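Skarner 41 Desktop Vocal Preamp and Channel Strip

Reading time: 2 minutes

The Skarner 41 is a single-channel microphone preamp with a built-in compressor, intended for rap and sung vocals recorded in small rooms. It takes one microphone or one line source, applies gain and compression, and sends a balanced signal to an audio interface or recorder. It does not contain a converter and does not connect to a computer.

Input and gain

The microphone input is a locking XLR socket on the rear panel. Gain is set with a stepped switch of 41 positions, which gives the unit its name. Stepped gain allows a session to be recalled from written notes, so a verse recorded in June can be matched when the artist returns to replace two lines. Phantom power is switched from the front. Wait until the power lamp is steady before raising the gain.

The microphone input impedance is 2000 ohms. A second setting for ribbon microphones is selected with a recessed switch beside the socket.

Compressor

The compressor follows the gain stage and can be bypassed. Attack and release each have seven positions. Ratio is fixed. Vasylyna Derkach, who voiced the circuit, set the fastest attack for close, hard consonants; the slower positions suit doubled hooks and ad-libs, where some of the front of the word should be kept. Reduction is shown on a small needle meter, which can be switched to read output level.

Output

One balanced XLR and one balanced jack, wired in parallel. Use one at a time. The output trim attenuates only.

Versions

The standard version is supplied with a Teker output transformer. The Nørgaard version is transformerless and has a lower noise floor at high gain. The two cannot be converted after purchase. Order code for either version is 1172, followed by T or N. 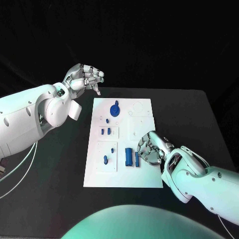
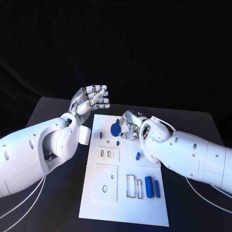
Supplied with the unit: external power supply, mains lead, four rubber feet, recall sheets and printed manual. The rack tray is sold separately and holds two units side by side. Microphone cables are not included.

Servicing is handled by Turkley. Enquiries about repairs and replacement meters should be addressed to Yasaman Fallahi, quoting the serial number on the underside.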